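Part 2: Moving your site to the new host

By now you should have your Evow account open and your old hosting still running. Please keep paying for the old one until you get to the end of this part! I canceled mine early the first time I did this and spent a long Monday rebuilding a contact page from memory.

1. Log in to Evow and open the Transfers tab. Click New Transfer and type your domain without the www.

2. Pick Grinau as the transfer tool. There's a second choice called Manual Import, and you can ignore it unless your site is bigger than 4,000 MB.

3. Copy the key it shows you and paste it into the Grinau plugin on your old site. The key runs out after 8 hours, so if you stop for the night you'll need a fresh one in the morning.

Note: if the plugin says "Port 622 closed," write to your old host and ask them to open it. Mine did it over chat while I made a sandwich.

4. Press Start and leave the browser tab open (you can use other tabs, just don't let the laptop go to sleep).

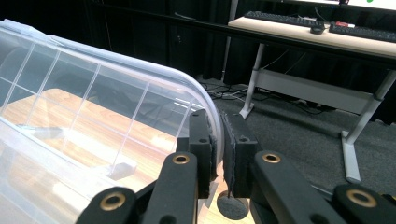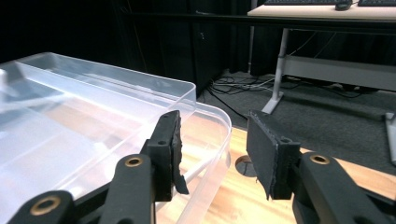
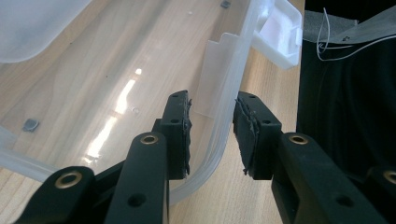
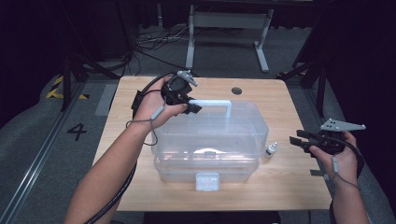
5. When the bar turns green, click Preview. You'll get a temporary address with a lot of random letters in it. Go through your menu page by page, and try the search box and any forms too. I always send myself a test message.

6. If pictures are missing, go back to Transfers and click Resend Media. I've had to do this twice on the same site, and the second run caught everything.

Caution: don't edit anything on the old site after you press Start. New posts and comments won't come across, and Resend Media won't pick them up either.

7. Happy with the preview? Open the Domain tab and copy the 2 name server lines into your registrar's settings. I use the Joubert theme, which keeps its own copy of the site address, so I also had to go to Theme Options and hit Refresh URL. Most other themes don't need that.

8. Wait. Some visitors will see the old site for a while and some the new one, and both are fine. My Plarkumham club site took until after dinner to settle down.

Email is a separate job, and I go through it in Part 3. If your mailboxes live with your old host, read that before you touch step 7.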